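At Wodlow the rule hung beside the door: before you enter the cell, the gripper is open and empty, and two people have said so aloud.

Győző Magyar read it each morning at 10, although he had written it himself. The new girl from Bindix was waiting with her pen.

"Open," he said.

"Open," she said. "Empty."
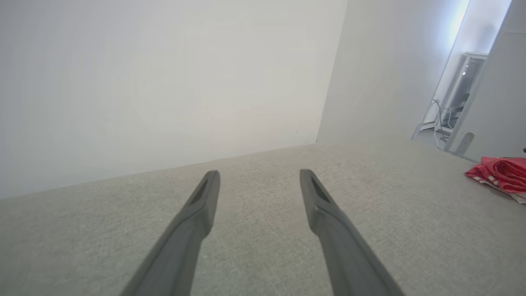
"Why must two people say it?"

"One person sees what he expects to see. The second has to look again."

She wrote this down under rule 376. Győző signed, and she signed below him. Then he took the key out of the panel, put it in his shirt pocket and let her go in first.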